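Visit to the Bíró tin works, Limbridge
May 26, 2021

The works stands behind the old goods yard, a short walk uphill from Limbridge station. I had booked the morning tour, which takes two hours and starts in the former packing shed. You sign in, hand over your bag and get a pair of ear defenders. Wear flat shoes, as the iron stairs are open underneath.

Our guide was Noemi Bellini, who started on the presses and now runs the print room. She began with the history. The firm made plain canisters for tea merchants until a fire took the roof off, and when it reopened it went over to printed boxes for biscuits and sweets. The rebuilt part is still called Kestach, after the street that used to run through it.

The print room smells of varnish. Sheets go through flat, one colour at a time, and are baked between colours in a long oven. Noemi showed us a sheet that had gone in slightly crooked, with every outline doubled. It would be scrapped. Blues are the hardest to keep even, she said, and the pale ones show every speck of dust.

After that comes cutting and pressing, which is the loud part. The oldest press still in use is number 197, painted green, with a foot pedal worn smooth. We were allowed to stand behind the yellow line but not to take photographs. Lids are rolled at the edge so that they don't cut fingers, and the hinged sort need a second pass for the wire.

The last stop is the sample room, with shelves up to the ceiling. I spent longest here. There are shortbread tins, cough sweets, a Culberg toffee box with a castle on it, and a good many that people have brought in from home. I have always liked character tins best, the kind children keep for pencils once the sweets are gone.

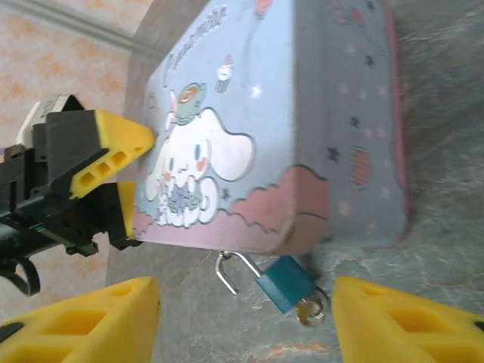
The shop is by the gate and sells seconds at low prices. I bought a round one with a dented base for £8. The tea room was shut for repairs, so bring a flask. There is a bench by the canal on the way back down.

Tours start again in July and must be booked by telephone. The upper floor can't be reached without stairs.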